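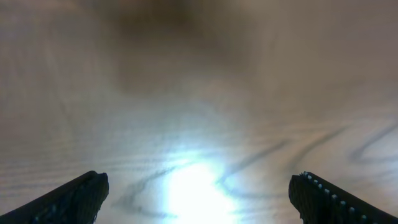 How does a robot learn a job that no one has written down for it?

A person shows it. The person moves the robot through the job many times, the robot stores each try, and a computer program looks for the pattern in all of them.

Showing by hand

The simplest way is to take hold of the robot's arm and push it where it should go. The motors are set so that they hold the arm up but do not push back. Each joint has a sensor that measures its angle. While the person moves the arm, the robot writes down every angle many times a second.

A gripper is the part that does the holding. Most grippers have two fingers, which open and close together. The robot must store how far apart they are as well as where the arm is — a perfect path is no use if the fingers shut too soon.
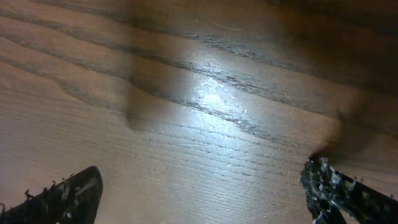
Showing from a distance

The second way is remote control, also called teleoperation. The person holds a controller, or moves a small copy of the arm called a leader. The real arm, called the follower, does the same thing a moment later.

Remote control has one clear advantage. The person's hands stay out of the way, so the cameras see only what the robot will see when it works alone. It also has a drawback. The person cannot feel how hard the fingers are squeezing, and has to judge by eye.

At the Ellon workshop, beginners practise on a leader arm called the Sastari. A first lesson lasts 62 minutes, with 2 short breaks. Most people move too fast at the start. Slow, even movements give the program much better records to learn from.
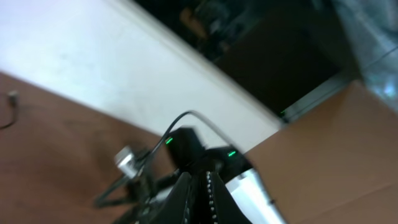
WORDS TO KNOW

Demonstration: one complete try at a job, from start to finish, shown by a person.

Joint: a place where the arm bends or turns, like your elbow.

Teleoperation: controlling a machine from a distance.

Training: the stage when a program studies the demonstrations and adjusts itself to match them.

How many tries are needed?

It depends on the job. Closing a drawer is easy, because the drawer is always in the same place. Picking up a spoon is harder, as it may point in any direction. For the spoon job, the Ellon workshop recorded almost 500 demonstrations.

The tries must not all be the same. If the spoon always starts in one spot, the robot learns that spot and very little else. The person therefore changes the starting place each time, and changes where the arm begins as well.

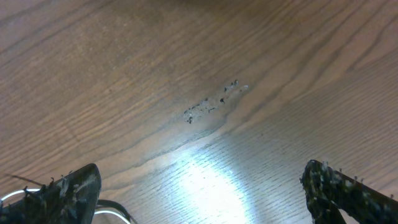
Light matters too. A program trained only in the morning may do badly in the evening, when shadows fall in other places. Good records include bright light and dim light.

Mistakes need some care. A try that goes wrong is usually thrown away, but a small slip that the person puts right can be worth keeping. It shows the robot how to get back on course.

Try it yourself

You need a friend, a scarf, a cup and 4 wooden blocks. Your friend is the robot and wears the scarf as a blindfold. Hold your friend's wrist gently and guide the hand to pick up each block and drop it in the cup. Do this three times, then let go and ask your friend to repeat the job alone. Now move the cup a little to one side and try again.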